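Table and Storage Walk-Through, Hastura shared workroom
Form 387, September
Filled in by: Gyula Takács
Marks used: OK / FIX / NOT CHECKED. Comments are required for anything other than OK. I have also commented on some of the OKs.

1. Aisle to the door clear
OK. It was clear at 8:15 when I came in. The last form also says clear, and the one before it, in the same handwriting and the same pen. I'd like to see a time written next to this answer.

2. Extension cords off the floor
FIX. Two cords taped down by the sink side. Tape is listed on the form as a "temporary measure." It has gray fuzz along both edges, so I don't believe in the temporary part.

3. Fire extinguisher tag current
OK. Tag is current, gauge in the green. The sign above it is half hidden by the Yen calendar. Move the calendar.

4. Shelves anchored to wall
NOT CHECKED. I was told they are anchored. I couldn't get behind them and nothing moved when I pushed, but a full shelf doesn't move much whether it's anchored or not. Someone needs to unload the bottom and look at the bracket.

5. Hanging baskets secure and within load
OK, with doubts. The Jillska leaflet gives 4 pounds for each basket. It doesn't say whether the weight can sit at one end, or whether that figure covers the hooks or only the basket. Until I get an answer, light things only. No tools, no jars.

6. Unused baskets taken down or put to use
FIX. See last comment.

7. Wall panels flat, no lifted seams
OK where I could reach. The wallpaper was sold to us as "wipe clean." I wiped a spare piece with a damp sponge and the edge curled. Dry cloth from now on, whatever the roll says.

8. Food kept apart from work items
FIX. The rule posted at the entrance says sealed snacks may be kept in the room but must stay off the tabletops. It says nothing about dishes. People read that the way you'd expect.

9. Small items contained when not in use
FIX. The Tandale bin has a lid and a label and was bought for this. I hear that it gets used "at the end of every session." I'd want to see that for myself at the end of a session.

10. First aid box stocked
OK on bandages. The inventory card claims 400 gloves. The box they come in holds 100 and there's one of it. Correct the card.

11. Lighting adequate at each table
OK. The bulb packaging promises 1,000 hours a year for ten years. I've written the install month on the base of the new one and we'll find out.

12. Previous FIX items closed
FIX. Signed off as closed last time: cords, dishes, small items. See 2, 8 and 9.
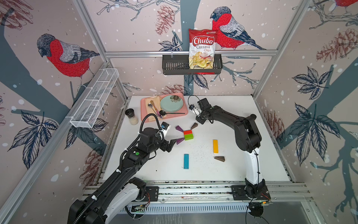

Items 6, 8 and 9 can be dealt with together at the table with the bird wallpaper, and I want them looked at again before anyone signs. The chips are up in the black basket on the back rail, so I'll allow those under the posted rule. The white wire basket on the left has nothing in it, and I'm not persuaded that we need it there. The plate, napkin and spoons are at least on the pink tray, but a tray doesn't settle item 8 while the wooden blocks are scattered on the same tabletop. Blocks go in the bin with the lid on. Leave 6, 8 and 9 open on the form until I've been back. G.T.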